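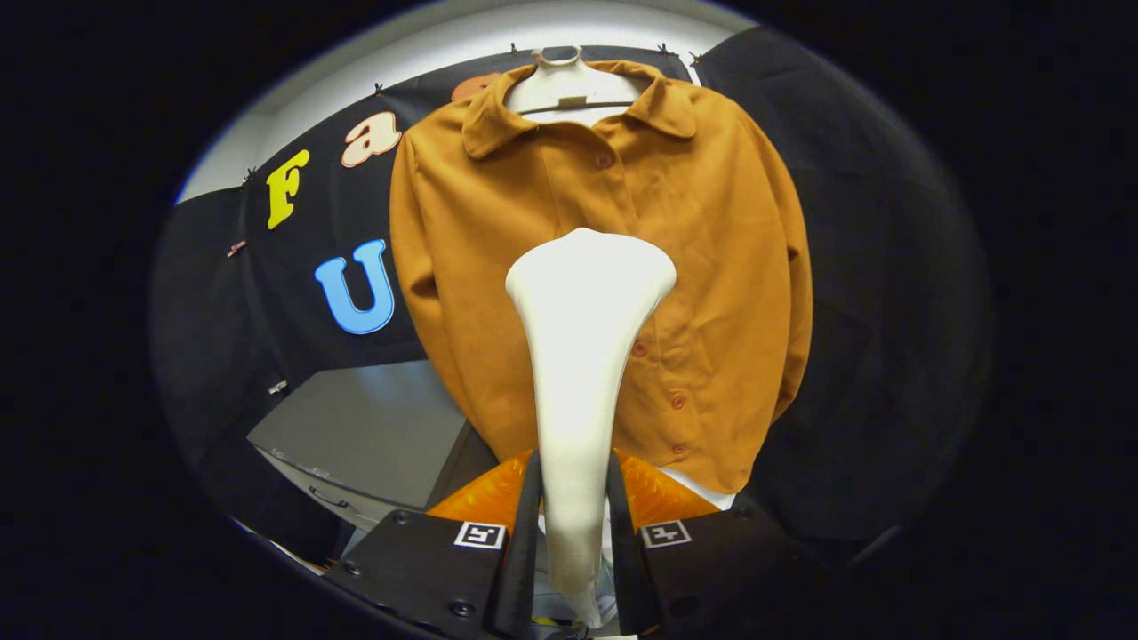
How do I stop a brushed cotton shirt going bald and shiny at the elbows?

Posted in Clothes & Laundry, 08/02/2023

Hello all! I've fallen hard for a shirt and I want to do right by it. Mustard orange, long sleeves, buttons up the front in a slightly rustier shade, and that lovely brushed finish that feels a bit like suede when you run your hand over it. I found it in a charity shop in Kosesdale in October and have worn it so often since then that people at work have started greeting the shirt before they greet me.

The washing label has been snipped out, so I'm guessing. I think it's cotton because it creases like cotton and it smelt like cotton when I ironed it (you know that warm bready smell?), but I couldn't swear to it. So far I've washed it at 30 with my jeans, spun it, and put it over the radiator. It comes out clean but stiff, and the fuzzy side is going flat in places, mostly the elbows and where my bag strap sits. The collar has started to curl at one point as well.

What I'd love to know:

Can I get the softness back where it's gone flat, or is that it for good?

Should I be washing it inside out, and does that make any difference with a brushed fabric?

Is it all right to leave it on a hanger? I've only got the plastic kind, and I've read that you should fold heavy shirts, but mine has nowhere to be folded. My drawers are full of jumpers.

And would you iron it at all? I did it once on the cotton setting and got a shiny patch near the hem, which nearly made me cry.

I don't mind a bit of faff. I'd happily spend a Sunday-ish sort of afternoon on it if the result is a shirt that lasts another few years!

marrowfat_pea

Oh, I love a brushed shirt, and you've picked the best colour for one. I used to do alterations and repairs for a living and I now own more of these than I do plates, so let me have a go at all of it.

First, the jeans. Stop washing it with the jeans! Denim is rough, and there are zips and rivets in there too, and all of it rubs against the nap for the best part of an hour. The nap is just lots of tiny fibre ends that have been teased up from the cloth. Every time something scrapes over them a few break off and the rest lie down. Wash it with T-shirts, pillowcases, pyjamas, anything soft, and don't cram the drum.

Yes to inside out. Do the buttons up first, or at least every other one, so the front edge doesn't twist and the buttonholes don't get pulled about. Turn the cuffs down and undo them, then turn the whole thing through. 30 degrees is fine. Cool is fine too if it only smells a bit of outdoors. Use a liquid detergent and go easy on it, and leave the fabric softener in the cupboard. I know it sounds like just the job for a stiff shirt, but it coats the fibres and they clump. If you want something in the drawer, try a small splash of white vinegar. It rinses out and you won't smell of chips, I promise.

With that colour I'd wash it alone or with other warm colours for the first couple of goes, in case there's still some loose dye in it. Oranges and rusts can be generous that way. A friend's entire bedding set went peach.

The stiffness is the radiator's doing. Give the shirt a good hard shake when it comes out of the machine — really crack it, like a towel at the beach — then put it on a hanger straight away and let it dry in moving air. Near an open window is lovely. While it's still damp, pull the front edges straight between your fingers, smooth the pockets if it has them, and press the collar flat with your hands. That sorted out most of my collar curl. If a point is still turning up, lay it on a towel, put a clean damp hanky over it and touch it with the iron from the underside.

Now for the flat places. If the fibres are only squashed, you can bring them back, and it's terribly satisfying! Hang the shirt in the bathroom while you have a hot shower, or hold it over the steam from a steamer if you've got one. Then take a soft clothes brush and go over it in short light strokes, against the lie first and then with it. Let it dry before you touch it again. I use an old Kubiak clothes brush that was my gran's, but a clean soft nail brush does it as well. What you don't want is anything wiry. Those little metal combs for suede shoes will take the surface clean off.

If you hold an elbow up to the light and can see the weave plainly, then the fibres have gone and no amount of steam will put them back. I'd be tempted to patch at that point and make a feature of it. Soft corduroy in dark brown against mustard would look smashing.

As for ironing: only from the inside, only on medium, with plenty of steam, and never drag the iron along. Put it down, lift it up, move it on. Your shiny patch is most likely fibres pressed flat, so try the steam and brush on that before you give up on it. I've rescued worse.

gate_and_garter

Just hang it up and stop worrying, it's a shirt. Mine is from Gradmont, goes in with everything at 40, gets tumble dried, and it's still going. Bit bobbly. I shave it now and then with one of those battery things.

The elbows went on mine too but I roll my sleeves up, so who's looking.

pilchard_lane

I'd agree with marrowfat_pea on nearly everything and wanted to add a bit about hangers, as that part got skipped and I am, I'm afraid, a hanger enthusiast.

Plastic is perfectly good for a shirt! The folding rule is really for knitwear, where the weight pulls the stitches long. A woven shirt keeps its shape on a hanger, even a thick one. Two things to look at. One is the width: the ends should stop a little short of the shoulder seam. If they poke past it you get those daft little bumps at the top of the sleeve, and on a brushed cloth the bump goes flat and shiny as well, which sounds like the very thing you're fighting. The other is the moulding line. Cheap plastic hangers often have a sharp ridge along the top where the two halves were joined. Run your finger along yours, and if it catches on your skin it'll catch on the shirt. A nail file takes it off in a minute.

Fasten the top button if you're leaving it up for long, and one in the middle. Spread the collar so it sits evenly round the neck of the hanger instead of letting one side slide under. I think a lot of curled collar points come from being squashed by the next thing along on the rail, so give it a finger's width on either side if you've got the room. And do let the sleeves hang down freely, because if they get shoved backwards they set in a crease just below the shoulder and you'll be steaming that out every time.

If you want to be kind to it, a fatter hanger is nicer still. I've a few padded ones from Vedell that I keep for my heavier shirts, but I did without for years and nothing terrible happened. You can get much the same effect by winding a strip of old T-shirt round each arm of a plastic one and putting in a couple of stitches to hold it. It stops slipping, too.

I don't agree with the tumble dryer, sorry gate_and_garter! Look at what collects in the filter. All that fluff used to be your shirt. If you're ever desperate, ten minutes on low while it's damp, then out and on to the hanger, will soften it up without doing too much harm. I wouldn't make it a habit.

On the bag strap, the easiest thing is to swap shoulders. I try to do it halfway through my walk to work and I remember it perhaps one day in two. A wide strap in smooth cotton is gentler than webbing. You'll never stop it completely, and I rather like a brushed shirt that's gone a bit thin where its owner carries things.

One more. Have you checked the buttons? On second-hand shirts the thread usually gives up before the cloth does. Go down the front and give each one a gentle tug, and restitch any that wobble. If you lose one, look inside the side seam or low down on the inside of the front, as there's sometimes a spare sewn in there. That rusty shade will be a pain to match otherwise.

marrowfat_pea

Good shout on the ridge, I'd completely forgotten about those. And the spare is often on the stub of the label, so if yours was snipped out the button may have gone with it. If you do have to replace one, move the bottom button up to the gap and sew the odd one on at the hem, where it'll be tucked in anyway.

Do come back and say how the steaming goes! I want to hear about those elbows.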